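Spent May swapping between two sets of gripper fingers on the same arm, the Akex ones and the printed set Harish Fernandes drew up for us. Notes for anyone picking fingers for cloth work. 1/6

Same job for both: take a washed garment off a rail by the window, bring it inside, put it down flat on the bench. 100 goes per set, same controller, same wrist camera.

The Akex fingers are thin with a rubber pad. They get into a fold easily and they hold well. The trouble is letting go. Ribbed cotton sticks to the pad, and the arm drags it back off the bench as it leaves. 2/6

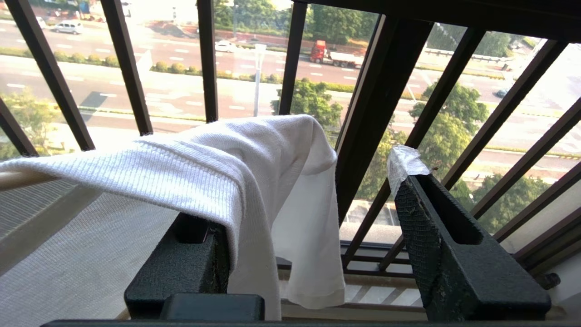
Harish's are chunkier, with a rough matt surface and no pad. Release is much cleaner. They do miss thin edges, and you have to come in at a steeper angle to get any cloth between them. 3/6

Drops: 6 with the Akex set, 10 with the printed one. Most of the 10 were in the first morning, before Yaa Aryee raised the closing force. 4/6

Camera matters more than I expected. Facing the window after 2 in the afternoon, the exposure follows the road outside and the fingers go nearly black. Fixed exposure helped a lot. Auto is fine facing the room. 5/6

We're keeping the printed set on for now. Next up is a narrower tip on one side only, which Ilse Van Leeuwen is drawing this week. Files will go up once it's been through the same 100. 6/6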